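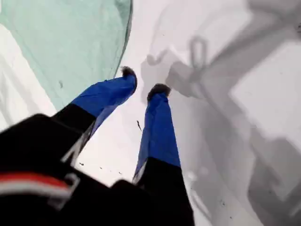
Blue section of glossy, slightly wrinkled fabric, with black and green material nearby.

Kistunberg Fabric Terms, release 6

A word list for labeling textile surfaces in catalogs and repair records. Maintained by Pruver.

Contents
terms.csv has 843 rows, one term per row. Columns: term, group, definition, preferred, notes. The group column takes one of 59 values, listed in groups.csv. Synonyms point to the preferred term by name.

Scope
Covers finish, weave, pile and wear. Fiber content and care symbols are out of scope. Color names were removed in release 5 and now live in the Arkolside list.

Format
UTF-8, comma separated, header row included. Empty cells mean "not assigned." Terms are lowercase except where a proper name is part of the term.

Known issues
"Glossy" and "lustrous" overlap, and older records use both. Wear terms for coated fabrics are thin. The notes column still has mixed spelling in the pile group.

Changes in release 6
Merged duplicate crease terms. Dropped the unused region column. Fixed broken synonym links reported by Liao.

License
CC BY 4.0. Cite the list by title and release number.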